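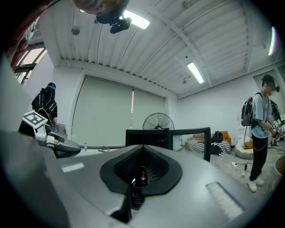

A small cola, and the start of a long argument.

My house has been fighting about soda since last December, and I'd like to report from the front lines.

It started with a bill. I buy groceries from Fagerlund, the little market at the end of our street in Clollton, and they'll run you a yearly total if you ask nicely. I asked nicely. We had bought 121 bottles of cola in one year! I sat in the parking lot and stared at that slip of paper for a good long while (my ice cream suffered).

So I did what any sensible person does and made a rule. Cola on weekends only, small bottles, no refills. My family took it about as well as you'd expect. There was sulking. There was a secret stash behind the paint cans in the garage, and I'm sorry to say the stash was mine.

The first week I had a headache that sat right behind my eyes, and by day five I was snapping at the toaster. Then things eased up. I started sleeping through the night, which I hadn't done in ages, and I stopped needing something sweet at three in the afternoon. Plain water still bored me to tears, so I tried everything: cucumber slices, frozen grapes, a fizzy lemon thing called Elari that my kids say tastes like a clean bathroom. I love it. I drink it out of a wine glass and feel very grand. 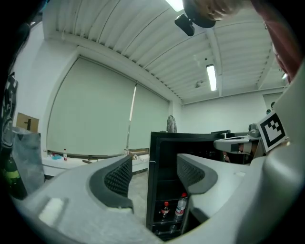 Just drink the soda and skip dessert, wrote one reader on the Plusbridge neighborhood page when I brought all this up there, and you'll be happier than the rest of us. I've thought about that comment a lot, mostly while eating dessert.

And you know, there's something to it. The cola I have now on a Saturday, with a burger and my shoes off, tastes better than any of those weekday ones I gulped down at my desk while reading email. I wait for it. I get the good glass out, I put in too much ice, and I don't share.

We're 6 months into the rule as I write, and it has bent a bit. Birthdays don't count. Neither do road trips, or the movies, or any day over ninety-five degrees. My youngest is now pushing for an exception for math tests, and we're in talks.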